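### 3.2 Sorting habits and the small vocabulary of clothes

The household word lists turned out to be the richest part of the Tiongson material, and we want to spend some time on them before moving to the counts. Each family in the study kept a running list of the words they used while putting laundry away. Across 21 households this gave us 2,065 separate entries, many of them short ("the good ones," "gym," "not yours"), and quite a few that we had never met in any earlier work on kitchen, garden or tool talk.

What struck us first is how rarely people name a garment by its dictionary name. A sock is hardly ever just a sock! It is a work sock, a boot sock, a Sunday sock, or one of "the blues." Speakers in the Beltik neighborhood used color far more than speakers in Starkora, who leaned on occasion and on the person the item belonged to. Both groups did this quickly and without any sign of effort, even when two items were very close in shade. Navy and black are the classic trouble pair, and families had lovely ways of dealing with it: one household called all its navy socks "nearlies," a word that the children used freely and that had spread to trousers by the end of the study.

Storage seems to matter a great deal here. Where socks went loose into a drawer, the lists were short and general. Where they went into a divided box or tray, each compartment tended to pick up a name of its own, and the name often stayed with the compartment after its contents had changed.
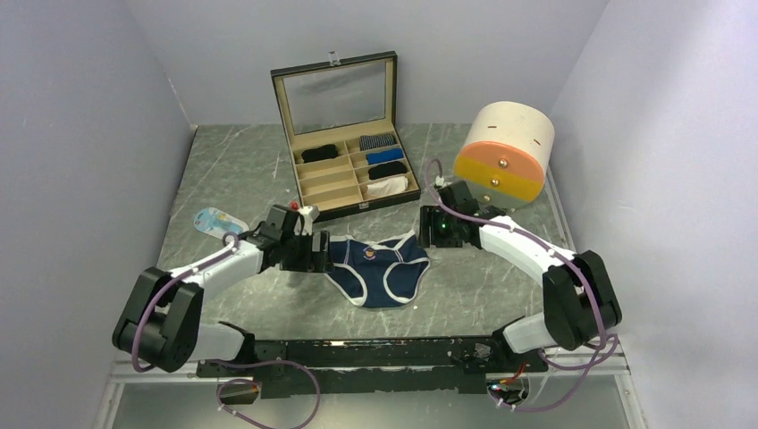

We call these *place names*, and they behave a lot like the names of rooms. "Put it in the whites" can be said of a green sock if the compartment has been "the whites" for long enough. Of the 21 households, 14 had at least one place name of this kind, and in 8 of those the name no longer matched anything kept there. We had expected such mismatches to cause confusion, and we asked about it in every closing interview. They almost never did. Visitors and new babysitters were puzzled for a day or two, then picked up the system and began using it themselves.

This fits nicely with the idea that family words are held in place by routine. Someone who folds at the same table each evening hears the same dozen words in the same order, and the order itself becomes a cue. Several parents told us that they could not recite their own list when sitting in the living room but had no difficulty once they had a pile of clean clothes in front of them. We found the same thing in our own homes, and we would encourage any reader with a basket of laundry nearby to try it.

Children's clothes deserve a separate word. They carry far more print and lettering than adult clothes, and in our lists the print nearly always wins. An adult T-shirt is "the gray one"; a child's is "dinosaur," "rocket" or "the one that says hello." Small children who could not yet read still used the lettering as a handle, asking for "the one with letters" and getting the right item on the first try. When a garment had both words and an animal, the animal was the usual choice.

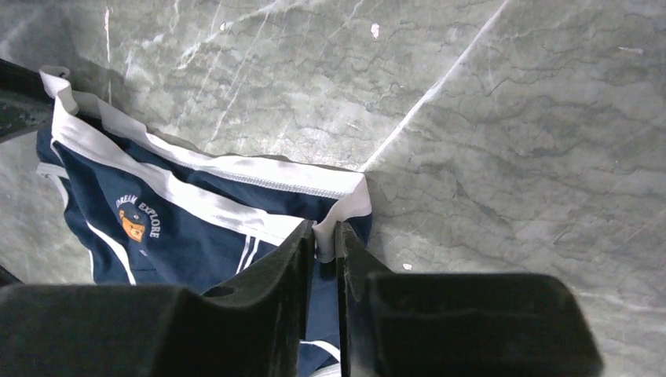 *Figure 2. A navy garment with a white waistband, bearing the words "DREAM EXPLORE" and a bear face in a cap. Items with both lettering and an animal were coded as "mixed print."*

Mixed-print items were also the ones most likely to be given a proper name. In the Flondora lists a pair of shorts could be "Bear" with no article at all, as in "Is Bear clean?" The missing article is a wonderful detail, and it shows up again and again with favorite items. Once an item reaches this stage, the name tends to survive the item. Replacement shorts with a different print were called "New Bear," and in one home an older sibling's plain pajamas had become "Big Bear" purely by being folded next to them.

We coded proper names separately from place names, although the line between them is not always clean. A hook called "Bear" is a place name if other things hang there and a proper name if only the shorts do. Two coders worked through the doubtful entries together and talked each one out until they agreed. Entries that were still unclear after that discussion were kept in the lists but left out of the comparisons in Section 4.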